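Bancada Panel - lista de verificação antes de ligar o braço
Oficina partilhada Fornevport, revisão 14

1. Paragem de emergência ao alcance da mão esquerda. CONFORME
2. Fixação da base. CONFORME - reapertada em dezembro, sem folga.
3. Tomada da parede fora do alcance do cotovelo. A VERIFICAR - medir com o braço todo estendido.
4. Cabo do punho preso em dois pontos. NÃO CONFORME - falta a segunda abraçadeira.
5. Cesto, tabuleiro e prato nas posições do programa. CONFORME

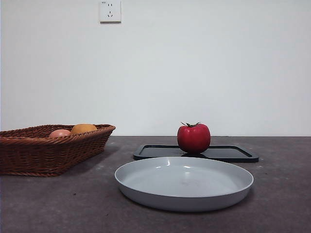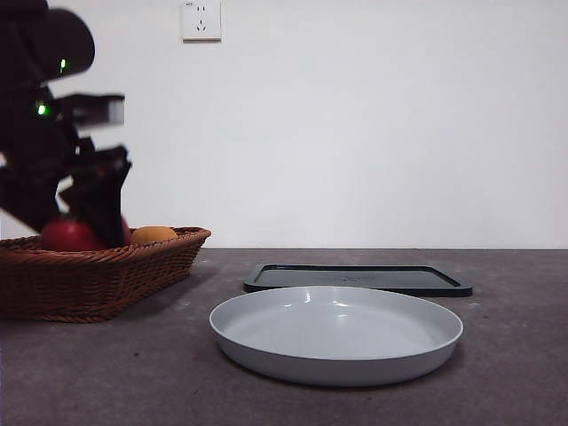 Descida da pinça no cesto

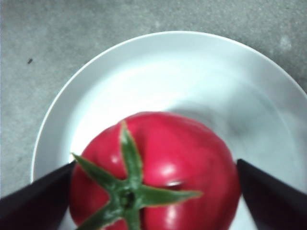 Texto e inspeção: Bhutto
Seg. 27 de maio

6. Dedos da pinça. CONFORME - sem rebarbas. Limpar com pano seco, nunca com álcool.
7. Limite de força no tomate. CONFORME COM RESERVA - o valor do controlador Clokov (641) serve para fruta firme. Com tomate maduro, baixar e repetir o ensaio.
8. Altura de aproximação ao prato. CONFORME
9. Contador de ciclos: 1.372. Lubrificar a junta 2 antes da próxima sessão.
10. Velocidade reduzida com pessoas junto à bancada. CONFORME

Pendentes: pontos 3 e 4. Até ao fecho do ponto 4, só modo manual.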